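Bellmont, March 2026

Bemer opens second flooring showroom in Bellmont and brings the Jestden plank collection to home customers

Bemer, the family company for wood floors, opens its second showroom this month in Bellmont. The new place is in the former printing house on the canal side of the town, and it offers 478 square meters for samples, advice and a small workshop. With the opening, the Jestden collection of long planks will be sold to private customers for the first time. Until now it was only available to builders and architects.

The company started as a sawmill and still cuts a large part of its wood by itself. "Our customers asked us for many years to see a floor in full length before they buy it," the management of Bemer explains. "A small sample in the hand does not tell you how a room will feel. In Bellmont you can walk on the floor with your own shoes — or without them, if you prefer."

Jestden comes in two finishes, natural oil and matt lacquer. The light tones are the most requested ones at the moment, especially for kitchens and for rooms which face north. The company advises to look at a plank in the morning and again in the evening, as warm beige can change a lot with the lamp that is used. 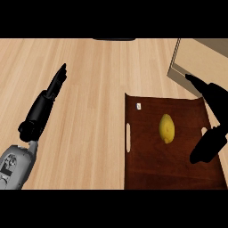 Advice and workshop

In the new showroom, visitors can reserve a personal talk of one hour without cost. They should bring a simple plan of the room and, if possible, a photo of the doors and the baseboards. The team then prepares a written offer, which stays valid until the end of the following month.

The workshop on the ground floor is for repairs and care. Customers learn there how to oil a floor again, how to treat a scratch and which cleaning products are better left in the store. The courses are held in small groups and the material is included in the price.

Partnership with Zúñiga

For the laying of the floors, Bemer works together with the installation firm Zúñiga, which has its office in the same building. Both companies have already finished some 1000 apartments together in the region. Customers receive one contract and one contact person for the whole project — from the first measurement until the last baseboard is fixed.

The showroom is open in the afternoon without appointment. Morning visits are possible after a call or a message through the Bemer website. Parking is behind the building, and the entrance has no steps.

Press contact: Bemer, Press Office, Bellmont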